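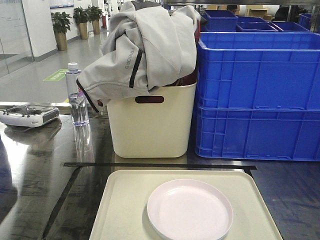
Do printed weekly listings still bring people to small arts events? In the Teltus sample they did, mostly for readings and gallery talks, and much less for concerts.

4.2 Attendance by listing type
We matched 1,540 listings to door counts from 30 venues. Events with a full paragraph drew more walk-ins than those given one line — the gap held in November, when programs are thin. Coding followed Li and Campbell. Figure 3 plots walk-ins against listing length.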